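Roll-up board won't lie flat?

pultevow_pat
My new roll-up board came in the mail in April and the ends keep curling. Pieces slide around. Any fix?
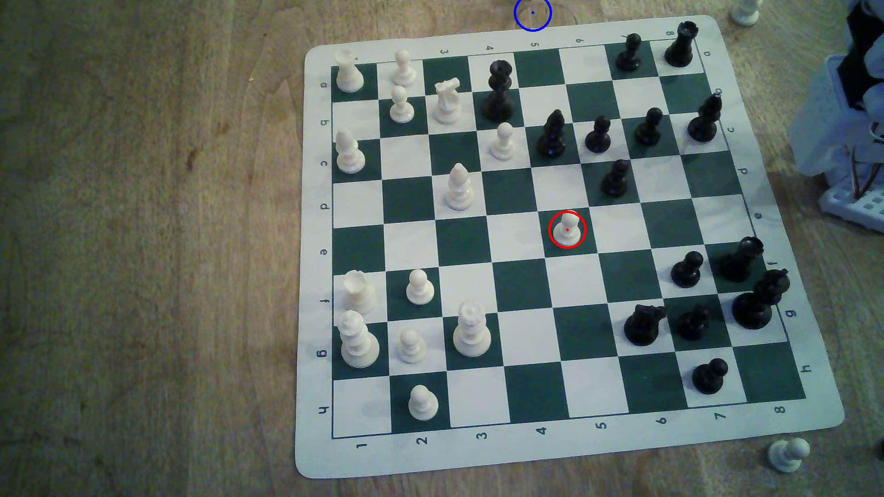 I'd like to keep it, it only set me back 2 bucks at the Giron swap.

staniforth239
Roll it the other way overnight -- loosely! Worked on mine.
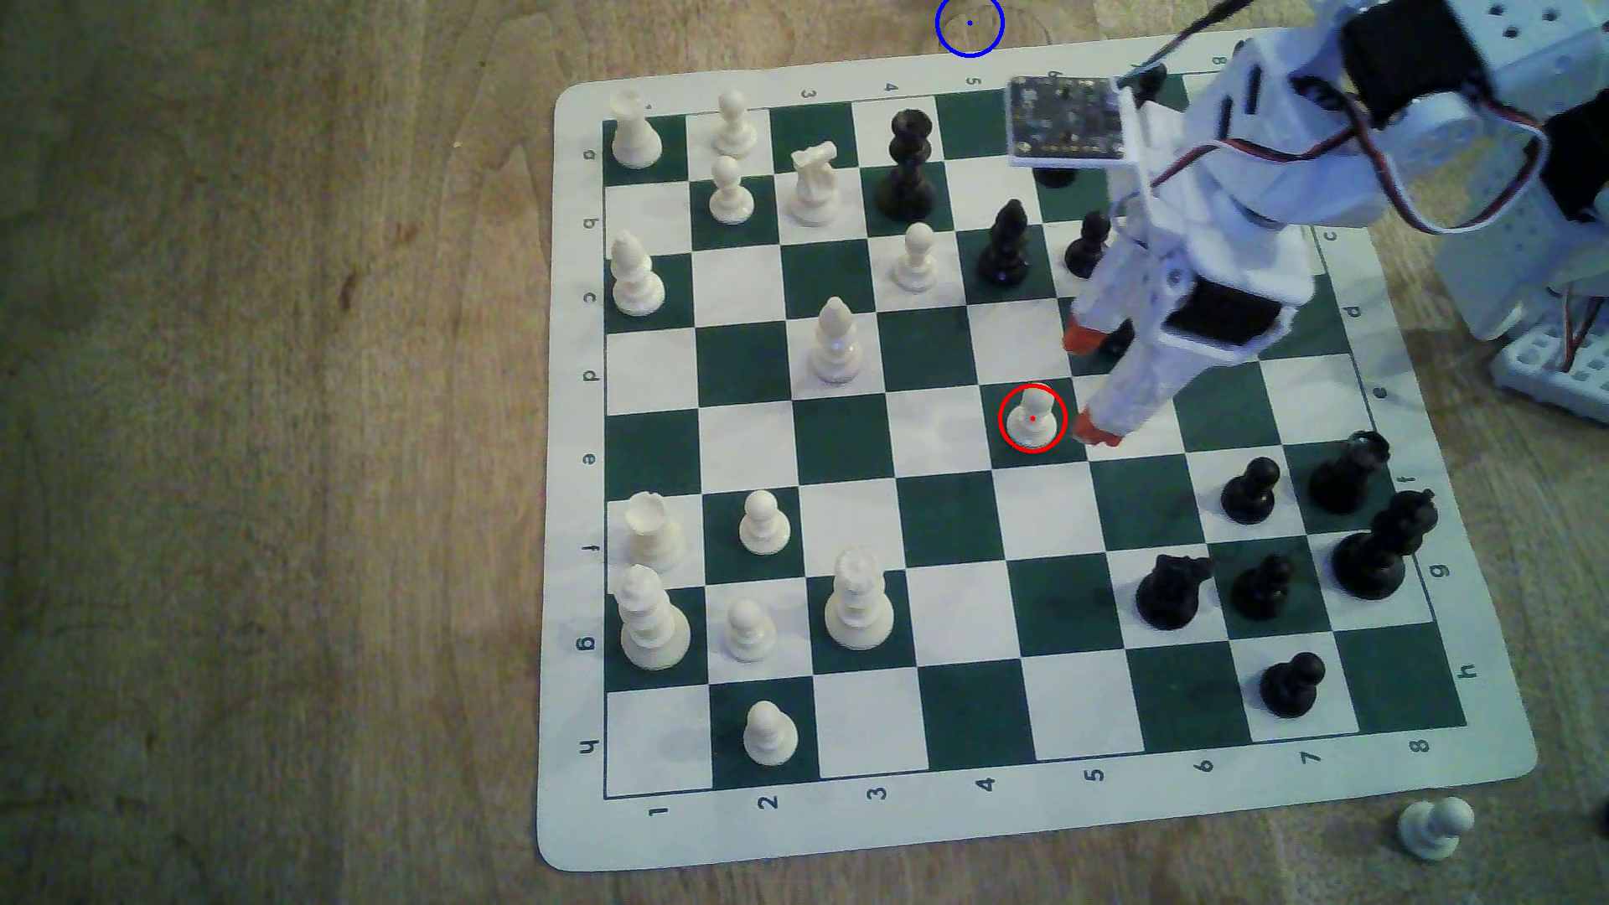
Green and white roll-up on a wooden table

trasulent
heavy books. or just get a wood one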